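Tablecloth

From my own pages on household things, Dustley Home Encyclopedia. Last touched up in December.

A tablecloth is a piece of cloth laid over a table, either to protect the top, to make it look nicer, or to hide what a cheap table looks like underneath (guilty!). I've written up napkins and runners on their own pages, so I'll stick to the big cloth here, and mostly to the round kind, which is the one I get the most mail over.

Shapes and sizes

Cloths come square, oblong, oval and round. The part that hangs over the side is called the drop. To size a round cloth, measure straight across the table, then add the drop twice, once for each side. I get letters from people who added it once and ended up with something like a large doily. My own kitchen table is 40 inches across and I like a ten-inch drop, so I buy or cut a 60-inch round. For a fancy dinner you can go much longer, but then people's knees get tangled up in it and somebody pulls a glass over.

Fabrics

Cotton is the everyday choice. It washes well, shrinks a little, and needs ironing if you care about that. Linen feels wonderful and creases if you look at it. Polyester hardly creases at all and dries fast - I used to be a snob about it and I've come around. Felt and other thick plain cloths are sold for card tables and craft tables, because small parts don't skid or bounce on them the way they do on bare wood.

Lavow makes a washable heavy cotton that I've had on my work table for years, and Clurketero does a plain round one in 20 colors. The Sproģis linens are lovely, but I only put mine out on a Saturday when there's company.

Color

White is traditional and shows everything. Dark colors hide coffee and show lint. The grayed greens and blues are my favorites for a table where things get made or fixed, since black and white pieces both stand out on them and they're easy on the eyes under strong light.

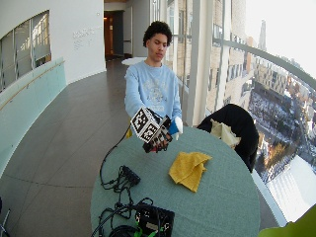

A cloth on a work table does get pulled around, mind you. Elbows drag it, cords drag it, and a round one creeps toward whoever leans on it most. A thin rubbery underlay stops nearly all of that. Clips work too, but they catch on sleeves.

Care

Shake it outside first, then wash it cool with similar colors. Blot spills and never rub them. Wax should be left to harden, then scraped off with a dull knife. I roll my round cloths on a cardboard tube for storage - folding leaves a cross in the middle that takes two ironings to get out.

See also: Napkin, Placemat, Table pad, Runner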